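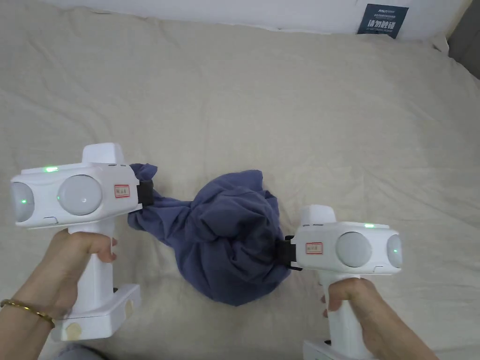 Plumer Linen Service to spend winter budget on grippers before it buys any robots

The Plumer Linen Service has settled one of the longer arguments in its recent history, and the answer is that there will be no robot arms on the folding floor this year. There will, however, be more of the hand-held grippers that staff have been learning to use, along with new tables, a good deal of shelving and (to the great relief of the evening shift) better lighting over the sorting bays.

The plan was presented to staff over sandwiches in October by general manager Fouzia Virk, who has been asking for a proper equipment budget for longer than she cares to remember. She told the lunchroom that she had gone into the quoting process fully expecting to come out of it with an arm on order, and had changed her mind somewhere between the second supplier and the third.

"The arm itself was never the frightening number," she said. "It was everything that came along with it. You need the floor levelled, you need the guarding, you need somebody on call when it stops on a long weekend, and then you need it to know what to do with a bundled-up shirt. We can buy the first three. The last one we have to help make ourselves."

Helping to make it is where the grippers come in. Workers hold one in each hand and go about handling clothes and linens with them, and the recordings of those sessions are used to train folding software. Plumer has been doing this with Netine, the software company it signed with in the spring, and the two have 1,502 usable recordings between them so far. Another 105 were set aside for one reason or another, mostly lighting, out of 1,607 made.

Garnet Ouellet, who looks after purchasing and has worked at Plumer through three changes of boiler, said the lighting losses were what finally got the new fixtures approved. He had put them in the budget twice before and seen them taken out both times, and he was cheerful about having the last word.

Flat goods such as pillowcases and table linens are further along, Ouellet said, and everybody is pleased with them. Soft garments that arrive in a twist or a ball are slower going. A person will give a thing like that a shake and find the hem without thinking about it, but with a pair of grippers you have to pick your spots, and newer staff often need a few weeks before they stop fighting the cloth.

The approved plan pays for 100 hours of recording a month over the winter, at regular wages, and sets money aside for spare jaws, which wear faster than the rest of the unit and were left out of the first quote altogether. Two suppliers, Bangash and Itura, have been asked to price the next batch. Kamran Gondal, the shift lead who runs most of the sessions, asked that both of them lend a pair for his crew to try before anything is signed, and that weight be given as much attention as price.

"It feels like nothing when you pick it up in the morning," Gondal said. "Ask me again at three in the afternoon."

There was a fair question from the floor about jobs, and Virk spent more time on it than on anything else. No positions are being cut under this plan, she said, and the recording hours are extra hours that anyone with six months at Plumer can put their name down for. She promised that any future proposal for an arm would come to the lunchroom first, costs and all, and Faisal Bugti from the pressing line asked that this be put in the minutes. It was.

An arm is still pencilled in for the following year's budget as a lease, with the option to walk away after the trial period. Site preparation has been listed separately this time so that it can't surprise anybody.

Sign-up sheets for the winter recording sessions are outside the supply room. Staff with questions about wrist supports or shift swaps can see Gondal before the start of the afternoon shift.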